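ビンピッキング・セルの更新計画 中間報告
機械システム工学科 卒業研究 第3班

1. 何を報告するのか

本来この報告書には、把持成功率のグラフが載るはずだった。実際に載っているのは、その手前の買い物の話である。4月の計画書では「機材調達」に割り当てた期間が線表の中でいちばん短く、その後ろに「実験」という長い帯が悠々と伸びていた。現在、帯の長さはほぼ逆転している。

研究の目標は、金属製の箱に入れた雑多な物体をアームで一つずつ取り出すことである。アーム本体と制御装置は研究室の既存設備を使う。したがって班が買うのは「周辺の細かいもの」だけでよい、と計画書にはある。書いたのは我々なので、文句を言う相手がいない。

2. 予算の枠

班に配分された額を、学内の慣例にならって「点」で管理した。1点は千円で、持ち点は562点である。品目ごとに点を割り振り、残りを予備とした。

グリッパ指および取付部 210点
ケーブルと固定具 17点
対象物一式 40点
作業台まわり 60点
安全関係 112点
予備 123点

合計は562点で、ここまでは美しい。ケーブルと固定具の17点という数字は、カタログで結束バンドの値段を見て決めた。アームの先まで何本の線を連れていくのかを、その時点では誰も図に描いていなかった。

3. 見積もりの比較

グリッパまわりは二社から見積もりを取った。Callmontは価格が安く、納期が長い。Altitskaは納期が短く、見積書の備考欄が長い。備考をよく読むと、変換ケーブル、取付用の金具、初期設定の作業がすべて別項目になっており、足していくとCallmontとの差が倍近くに開いた。

班内の投票ではCallmontに決まった。待っている間に対象物の選定とソフトの準備を進めればよいという、たいへん前向きな理由による。ソフトの準備は進んだ。対象物の選定では、丸いもの、平たいもの、箱形のもの、光るものを混ぜる方針だけがすんなり決まり、残りの時間は菓子の包みを対象物費で買ってよいかの議論に使われた。結論は「自費で買う」である。

4. 現状の構成と、そこから見えた不足

指を箱の底近くまで下ろす姿勢での確認は、計画にはなかった項目である。アームが上を向いて待機しているあいだ、ケーブルはたいへん行儀がよい。手を箱に入れる姿勢を取らせると、線の長さの余りがどこへ行くかという問題が急に具体的になる。

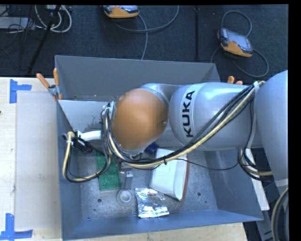

図1 箱の内側へ手先を下ろした姿勢。ケーブルの束が対象物の上にかかる。

図1の姿勢をもとに、次の四点を追加調達の候補とした。

(1) ケーブルの取り回し
束はストラップと結束バンドでアームに留めてあるが、手先の近くでは輪になって垂れ、細い黒い線は箱の内側にたるんでいる。緑の板の上側にも線がかかっており、上から認識させる研究としては具合が悪い。市販のケーブルガイドを探したところ、Saavedraの汎用品が候補になった。価格は38点で、これだけで当初の17点の倍を超える。

(2) 箱の固定
箱の縁にはばね式のクランプを使っている。橙色の持ち手が目立ち、安くて、着脱が早い。三つとも長所であるが、着脱が早いということは位置も早く変わるということでもある。台に穴をあけて治具で固定する案があり、作業台まわりの60点に収まる見込みである。なお、台の所有権が隣の研究室にあることが先週判明したため、穴については協議中とする。

(3) 位置の目印
台の上の位置合わせには青いテープを用いている。テープの費用は計上していない。誤差の評価も、まだしていない。位置決めピンに置き換えると8点かかる。今回の候補の中では最も安く、最も反対が少なかった。

(4) 箱の予備
現在の箱は底に擦り傷が多く、丸い穴も二つある。光の反射を調べるうえで、傷のない箱と比べたいという意見が出た。一方で、現場の箱はたいてい傷だらけだから現在のままが正しいという意見もあり、こちらには費用がかからないという強い論拠があった。購入は見送る。

5. 改訂した配分

ケーブルと固定具を17点から55点へ引き上げ、差の38点は予備から出す。位置決めピンの8点も予備から出す。予備は123点から77点になる。グリッパ指と安全関係は動かさない。安全関係については一度「少し多いのではないか」という声が出たが、その週の安全講習のあとで取り下げられた。

把持の試行は2000回を予定しており、この回数は計画書のまま残す。指先の摩耗を考えると交換用の指が一組ほしい。見積もりは未取得で、77点のうちどれだけが消えるかは、現時点では書けない。

6. 今後の予定

Saavedraへの発注書は作成済みで、指導教員の押印を待っている。並行して、学内の機材貸出制度Starnimgateに治具の加工枠を申し込んだ。受付は日曜の深夜に締め切られる仕組みで、我々は締切の直前に入力を終えた。様式の「使用目的」欄が全角40字までであることは、次の班のためにここへ記録しておく。

次回の報告では、ケーブルガイド取付後に同じ姿勢を再度取らせ、線のかかり方を比較する。把持成功率のグラフは、そのあとに載せる予定である。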